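Ketsara Wiriya
August 2021

Spent the morning on the break room counter. It's the long white one against the gray tile, and everything had drifted to the sink end over the past year.

First thing was the paper towels. We go through a pack of 700 every couple of weeks and they were living in the torn wrapper. Ordered a clear holder from Renon, $16, and it fits a full stack with a little sticking out the top.

Wiped the tiles from the wall plates down. Grout needed a second pass with a toothbrush. Dish soap was enough.

Coffee cups stay on the counter for now. Lachlan wants a shelf for them. I don't want to drill into tile, so we're still talking about it.

The gray container stays too. It holds the other folded paper, and people already know to look for it there.

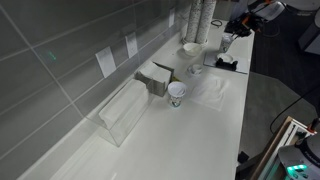 Next is the cabinet underneath. There are 2 boxes of lids in there that don't fit any cup we buy, left over from an order in February. If anyone uses the Drenik large size, come get them.

Uthai asked if the holder can be wall mounted. It has no holes, so you'd need the tape kind. I left mine standing loose so I can lift it and wipe under it.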